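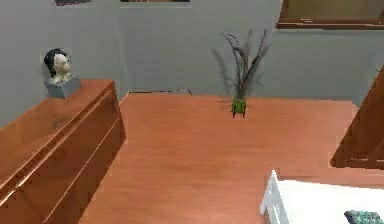 Sudeto is a list of 2,849 paint and floor finish names, taken from old store catalogs and typed up by Ida Hagedorn. Each row has a name, a color family and a catalog year. Pairings are in a second file – a flat gray wall over an orange-brown wood floor, with a thin dark baseboard, is filed under "muted/warm". 207 rows have no year.

Files are UTF-8, tab-separated. Last changed 2022-08-22. Send fixes to Annelore Brinkmann.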